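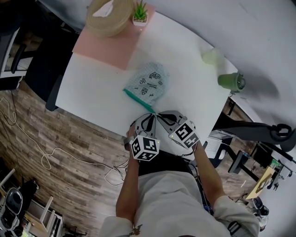
4 手持采集套件的使用评估

4.1 评估对象与范围

本节讨论Unutov公司提供的手持夹爪采集套件Gevitier。该套件以租用方式交付,内容包括手持夹爪、标记件、连接线缆、录制软件以及配套的数据整理服务。租用方自行安排操作人员与场地,录制结果上传后由Unutov委托的Ó Ceallaigh工作室完成分段、对齐与格式转换,再以轨迹文件的形式返还。本文前述各节所用的示教数据均由该套件采集,因此有必要对其适用条件、误差来源和使用负担作单独说明。

评估在Otport实验站的桌面操作区进行,只涉及家居类轻载任务,即织物袋、杯类、小型容器等物品的抓取、移动和归位。重载物品、带锋利边缘的工具以及需要持续施力的装配任务不在合同许可的使用范围之内,本节结论也不应外推至这些情形。套件的租用费用因合同期限与服务级别而异,不列入比较。

需要说明的是,本节并非对同类产品的横向评测。课题组在选型阶段曾考虑过主从遥操作方案,但该方案要求机械臂在采集期间始终在场,占用时间较长,与本课题其他实验的排期冲突,最终没有采用。以下分析仅针对Gevitier自身的表现展开。

4.2 操作方式

操作者站立于桌边,双手持握夹爪,以夹爪指尖直接接触物品。图2给出了一次典型的近桌操作:操作者从白色桌面的近侧进入,两根灰色塑料指在浅蓝色布袋的边缘处合拢,将其夹住;布袋平放在桌面上,靠近操作者一侧的边缘为蓝绿色。夹爪上装有印着黑色方形基准标记的白色立方体,左右各一,右侧的位置略高于左侧。黑色细线缆由夹爪向下引出,经过操作者身侧。

位姿由标记立方体解算得到。立方体的各个印制面均可作为独立观测,当某一面因手腕翻转而偏离视线时,解算程序会改用其余可见面,并在日志中写入切换时刻。指尖开合量则由左右立方体之间的相对位姿换算,不另设行程传感器。这一设计降低了硬件复杂度,代价是开合量的精度与标记检测质量直接相关。在夹持较薄的织物时,两指几乎完全闭合,换算值接近下限,此时开合量的微小波动容易被误读为松开动作。对此,录制软件提供了可调的闭合阈值,我们在织物任务中将其设置得比出厂值更为宽松。

双手持握是Unutov操作手册中推荐的姿势。手册同时允许单手持握,但在预备试验中,单手操作时指尖轨迹的抖动较为明显,尤其在接近物品前的减速阶段。四名操作者在试用后均选择了双手姿势,正式采集遂统一采用该姿势。由此带来的限制也应当指出:双手被占用后,操作者无法在录制途中扶正倾倒的物品或整理桌面,凡需调整布置的情况,均须先结束当前片段。

4.3 场景布置

桌面布置遵循“目标物居近、参照物居远”的原则。以图2为例,布袋位于指尖前方,粉色矩形垫子铺在桌面远端偏左处,垫上放有米色编织圆篮,旁边是白色方盆中的小型多肉植物;桌面右侧有一只浅色半透明杯和一只侧倒的绿色塑料杯。参照物的作用在于为后续的视觉模型提供具有一定变化的背景,其位置在片段之间由布置人员随机调整,不作精确测量。

侧倒的杯子在本课题中属于常规初始状态。若所有杯类均以直立姿态出现,训练所得策略对非直立姿态的处理能力会明显不足,这一点在早期模型上已有体现。因此任务单将“直立”“侧倒且开口朝外”“侧倒且开口朝内”列为不同的初始条件,由Danang Krishnan在每轮采集前抽取。织物类物品的初始状态更难规定,任务单只区分“平放”与“堆叠”,褶皱形态不作要求。

桌面以外的区域未作清空处理。办公椅、地面线缆和置物架等均按日常状态保留,其理由与桌面参照物相同。Salamatu Effiong在审阅采集方案时提出,地面线缆可能妨碍操作者走动,课题组据此在操作规程中增加了一项要求:片段录制期间操作者双脚位置基本不变,确需移动时应先暂停录制。该要求对位姿精度亦有间接的好处,躯干移动减少后,标记在画面中的运动幅度随之减小。

4.4 数据质量

采集期内共提交2,662个片段,经Ó Ceallaigh工作室处理后,有67个片段被退回。退回原因在返还报告中以代码标注,主要有标记丢失时间过长、时间戳不连续以及片段首尾不完整。被退回的片段未经人工修补,一律不进入训练集。返还时间在合同中规定为至多2个工作日,课题组收到的各批数据均符合该约定。

标记丢失多发生在两类动作中。其一是向容器内部放置物品,夹爪下探时立方体的下部印制面受到容器边缘遮挡;其二是贴近桌面横向拖动织物,操作者前臂容易进入标记与相机之间。对于第一类,将容器换成口部较宽者即可缓解。对于第二类,改变持握角度的效果有限,较为可行的办法是在任务单中将长距离拖动拆分为若干次短距离移动,但这样得到的示教与自然动作存在差异,是否适用取决于下游任务的要求。

光照条件同样影响检测结果。操作区背后的白墙在部分时段会形成较深的投影,当投影与标记边缘在画面中重叠时,检测程序偶有误判角点的情况。Unutov技术支持部门的建议是提高标记印制面的对比度并使用漫射光源。我们采纳了后一项建议,前一项因需更换标记件而暂未实施。更换标记件后须重新标定,若在采集中途进行,前后两部分数据将分属不同的标定参数,合并使用时需要格外谨慎。

此外,织物表面的印花对标记检测没有产生可察觉的干扰。选型时课题组对此曾有疑虑,图2中的布袋即带有细密网格以及黑色卡通图案和文字,这类纹样在理论上可能产生候选四边形。实际日志显示,候选区域在编码校验阶段即被排除,未见进入位姿解算的记录。对于印有规则棋盘格的织物,本节没有数据,不作判断。

4.5 使用负担

操作人员的培训由Aisling Hayes与Bláthnaid Sheehan共同负责。培训内容包括持握姿势、起止手势、标记朝向的自查以及异常情况的处置。受训者普遍认为起止手势较难掌握:套件以指尖的快速连续开合作为片段边界,动作过慢时软件不予识别,过快时则可能与前一片段相混。版本更新后,软件允许以脚踏开关替代起止手势,课题组在后半程改用该方式,首尾不完整的退回情况随之减少。由于改用时间与操作者熟练程度的提高相互重叠,二者各自的贡献无法区分。

线缆是操作者反映较为集中的问题。线缆由夹爪向下引出,手臂前伸较远时会产生轻微牵拉,操作者为避免牵拉往往缩小动作幅度,这在轨迹数据中表现为桌面远端的覆盖密度偏低。以图2所示的布置而言,近侧的布袋处于舒适范围之内,而远端的垫子与编织篮则需要较大幅度的前伸。课题组在操作规程中规定了线缆余量的预留方法,并要求操作者在每轮开始前以空载动作到达桌面各角,确认无牵拉后再行录制。Tomás Dolan建议将线缆固定于肩部,此法可改变受力方向,但尚未经过系统试验,未写入规程。

连续操作的疲劳问题亦需考虑。夹爪本身并不沉重,但双手须长时间悬于桌面之上,肩部负担较为明显。规程规定操作者轮换进行,休息期间由其本人复核刚完成的片段。该安排兼顾了休息与质检,操作者能够及时发现自身动作中的习惯性偏差,例如接近物品时总是从同一方向进入。复核意见记录在任务单的备注栏内,供布置人员调整下一轮的物品朝向时参考。

4.6 服务与数据权属

Gevitier的整理服务要求将原始视频上传至供应方指定的存储空间。操作者的手部、前臂及衣着不可避免地进入画面,课题组在采集前取得了全部操作者的书面同意,并在合同附件中约定原始视频于返还后删除。返还数据包括轨迹、开合量、对齐后的视频以及退回报告,权属归租用方所有。供应方保留以汇总形式统计标记丢失情况的权利,用于改进检测程序,该条款不涉及画面内容。

返还文件的格式文档较为完整,坐标系定义清楚,但开合量的单位在不同版本的文档中表述不一,课题组首次导入时曾因此得到错误的夹爪宽度。向供应方提出后,对方提供了修订文档。拟采用该服务的研究者应在正式采集之前以少量片段完成一次从上传到导入的全流程核对,并将导入后的指尖位置与视频画面逐段比照。

4.7 适用性判断

就桌面轻载任务而言,Gevitier能够在不占用机械臂的情况下获得可用的示教数据,退回情况处于本课题可接受的范围之内。其主要约束来自标记遮挡与线缆牵拉,前者限制了容器内部动作的采集,后者使桌面远端的样本偏少。两项约束均可通过任务设计部分缓解,但会增加布置与培训的工作量。

对于薄型织物,开合量换算的不确定性仍需注意。本文第5节在训练策略时,对织物任务的开合量采用二值化处理,仅保留开与合两种状态,杯类任务则保留连续值。两种处理方式对成功率的影响将在该节中分别报告。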